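Ticket 2862 — Arm keeps parking over the chessboard at end of episode
Project: Gruverholm tabletop sim
Opened: September 27, 2022
Status: Resolved, with one follow-up open
Component: home pose, keep-out rules

Okay, writing this one up properly, as the Jornden folks are going to hit the same thing once they pull our config, and my notes so far are scattered across three chat threads and the back of an envelope.

What I was seeing

Our house rules for sim work say the arm has to finish every episode in a rest pose that leaves all the task objects clear. It's rule 2 on the sheet, right after the one about logging your seed. Fair enough, it's a good rule! You want the next episode to start with everything in view, and you don't want a reset dropping a chess piece inside a joint housing (been there, took a whole afternoon to find).

Except the checker kept passing episodes that plainly broke it. Green tick, no warnings, and then I'd open the overhead render and there was the arm, lolling over the board like a dog on a couch.

First guess: wrong pose file

I figured I'd loaded the old Drondedix poses by mistake. Diffed them, and nope, it was the current file. Reloaded anyway, cleared the cache, ran the batch again. Of 77 episodes, every last one ended the same way and every last one passed. At least it was consistent.

Second guess: the keep-out zone had moved

This seemed more promising. The zone is a flat box that's meant to be the same size as the board plus a margin, and somebody could easily have nudged the board without nudging the box. I turned on the zone overlay and compared centres. They matched to the last decimal — so much for that.

Third guess: the checker only looks at the tool point

Bingo. The rule check takes one point, the tool centre at the end of the arm, and asks whether that point is inside the box. It never asks about the links or the joint housings. So you can have a great fat housing hanging over the squares, and as long as the tool point lands a hair outside the box, the checker is happy as Larry.

I went back through the renders with that in mind and it was pretty obvious. The big barrel-shaped joint hides the lower left of the board and a good bit of the bottom too, while the little black piece sitting just off the far edge stays in plain sight. 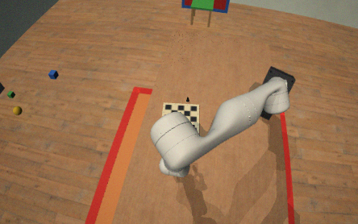 What I changed

1. The check now uses the collision shapes for every link, projected straight down onto the floor plane. If any of them overlaps the box, the episode fails.

2. The home pose is folded back towards the base. I set the margin a bit bigger than I strictly needed, and I'm leaving it that way unless somebody has a good argument.

3. Loose pieces get their own small zone. The old rule only covered the board, so a pawn that had ended up on the wood beside it had no protection at all. Now each one carries its own circle with it.

4. Added a line to the log that names the link at fault. "Rule 2 failed" by itself was no help to anyone.

Reran the same batch with the old home pose and the new check, and all of them failed, as they should. Swapped in the new pose and they all passed. I looked through the renders by eye as well, and I'd ask everyone to keep doing that before signing off a batch. The rule sheet says "verify visually" and I know I'd got slack about it.

Things I tripped over on the way

Projecting down is a stricter test than real contact. A link could be well up in the air and still fail. I think that's right for a rest pose, but please don't copy this check into the motion rules or you'll never get a reach to pass.

Don't judge clearance from shadows, either. They're soft and they spread a long way past the arm, and I lost a good half hour measuring the wrong dark patch.

If you're on the Chan branch, the link names are different and the log line will come out blank. It won't crash, it just won't tell you anything useful.

Still open

The wording of rule 2 needs fixing. It says "the arm shall be clear of task objects" and never says which part of the arm, or clear in what sense. I've put a draft in the shared folder — have a go at it if you've got opinions. I'd like it settled by November so it makes the next printed sheet. Leaving the follow-up assigned to me for now.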